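When does a supplier stop being "small"?
Small Firms board – Suppliers and contracts

Our customer Brorkow pays small suppliers in 30 days and all others in 60. We passed 100 employees in June, and now they want to move us to the longer term. Is this normal?

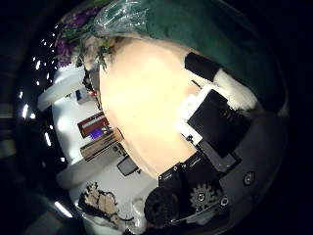 Raso
Member, purchasing clerk
Posts: 653

It depends on the contract. If it gives no number, they can not simply choose one. Please look for the definitions page.

hakala_5
Member

I disagree a little with Raso. Many buyers keep the limit in a separate policy, and the contract only points to it. Ours was 400 employees.

Aden
Thread starter

Thank you both. I found the policy, and it says "small or medium" without any number.
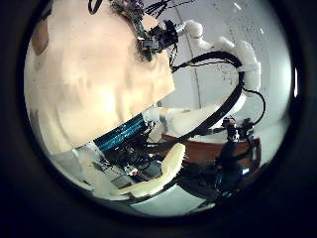
Payment terms should follow cash flow, in my opinion, and headcount says little about it. A firm with five people can have rich owners, and a firm of our size can wait for every invoice. We buy parts months before we are paid. Black cables and small circuit boards like those in the photo are paid for on delivery, so 60 days is hard for us.

Raso
Member, purchasing clerk

Then write exactly this to them – but ask for 45 days, not 30.

hakala_5
Member

I would still ask for 30. Why give away half before they answer?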